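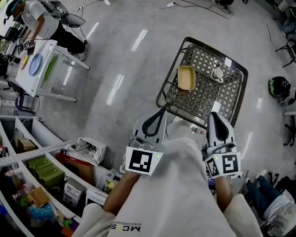 A rolling cart is the handiest thing I know for clearing up after a meal, and I say that as somebody who spent years balancing cups on plates and hoping for the best. You can use any cart with a flat top, though I'm fond of the open metal kind, because crumbs fall right through and you can sweep them up later. The top on the dark wire one is a diamond-patterned lattice, and with a tan food container on the left and a little white kettle-shaped piece toward the right, there's still space between them for your hands. That's how I like a cart to look when I start!

Before you load anything, roll the cart up close to the table and check that the floor is clear. Small things love to hide down by the wheels -- bottle caps, in my house -- and a cart that stops short will send everything sliding.

Start with the heavy pieces. Put them near the middle of the top, then set the lighter ones around them. Food containers should have their lids on, if you can find the lids (I own 9 containers and 2 lids that fit, so I use a plate on top and go slowly). Anything tall stands by itself, where your sleeve won't catch it.

Open lattice is not kind to small or narrow things. A teaspoon will slip through, and a glass with a thin foot will wobble. Lay a folded dish towel or a place mat over one end and keep those pieces there. I cut mine from an old Drokcombe tablecloth back in August, and it has been through the wash 19 times without fraying much.

Plates come last. Scrape them at the table, stack the big ones first and the small ones on top, and stop when the stack is as high as your hand is wide. Two trips are fine. Push from behind with both hands, slow down at doorways and rug edges, and unload the tall things first when you get to the sink.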